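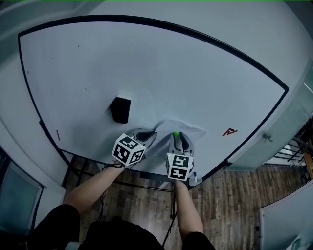 Chapter 4
Paper: How a Sheet Holds Together

Tear a strip from an old newspaper and look closely at the ragged edge. Those tiny hairs are plant fibers, and every sheet you have ever written on is a mat of them, tangled and pressed flat. No glue is needed! As the water drains away and the sheet dries, the fibers pull close and cling to each other – a kind of bond you will meet again in Section 4.3.

Paper is wonderful stuff to study at home or in class, and it costs next to nothing. Fold a sheet and you bend and break some of those fibers for good, so the crease stays after you smooth it out. Crumple it, and you make a whole map of ridges, each one stiff enough to push back when you squeeze. A loose ball of paper is mostly air, yet it takes a surprising amount of force to make it smaller.

We begin with the old hand mill at Monness, where sheets were dipped one at a time from a vat and hung in the loft from June until the damp weather came. A good team there could make 2000 sheets in a day. Section 4.2 moves on to the machines at Sterkine, and to the matter of grain – why a page tears neatly one way and wanders off the other.

Before you read on, try this
Cut two strips from the same sheet, one along its length and one across it, each 200 mm long and 28 mm wide. Hold them side by side by one end and let them droop. Write down which one bends more, and keep your strips for Section 4.2.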